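Teaching by Remote

By Teresa Azevedo

The first thing a new operator at Demard learns is to slow down. People pick up a snack packet without thinking. Asked to do it through a robot hand, they rush the reach, close the fingers early and knock the packet flat.

The company trains its sorting arms from demonstrations. An operator drives the arm through a job from start to finish while the software records the joint positions and the camera views. Then the packets get moved around and the operator does it again. For the tray task, Demard collected 554 runs and kept 355. The rest had long pauses or a second try at the grasp, and the trainers would rather not teach those.
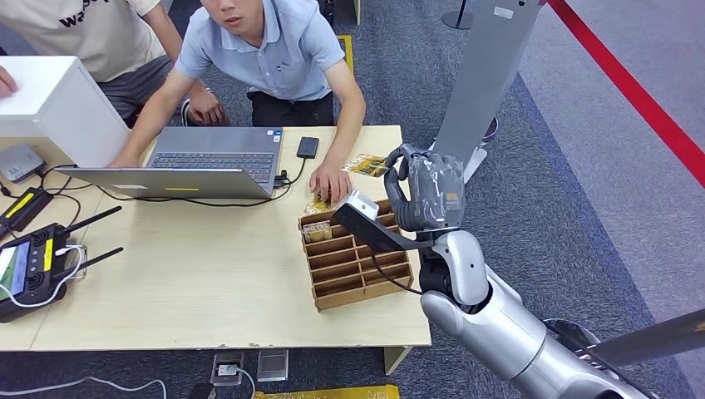

Packets, a tray with open compartments, and the robot's hand at the table.

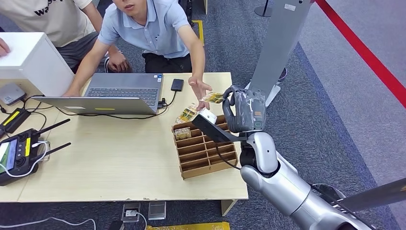
Resets take up more of the day than driving does. Packets have to land in new spots each time, at new angles, or the model learns one table layout and fails on the next. Demard's rule is that whoever resets the table doesn't drive the following run, so that the operator comes to it fresh.

The first model, trained in March on 300 runs, was good at reaching and poor at letting go. It would hold a packet over the right compartment and wait. The trainers traced that to their own habit of hovering before a release, and recorded a new batch with quicker drops. The next task on the schedule is taking packets back out.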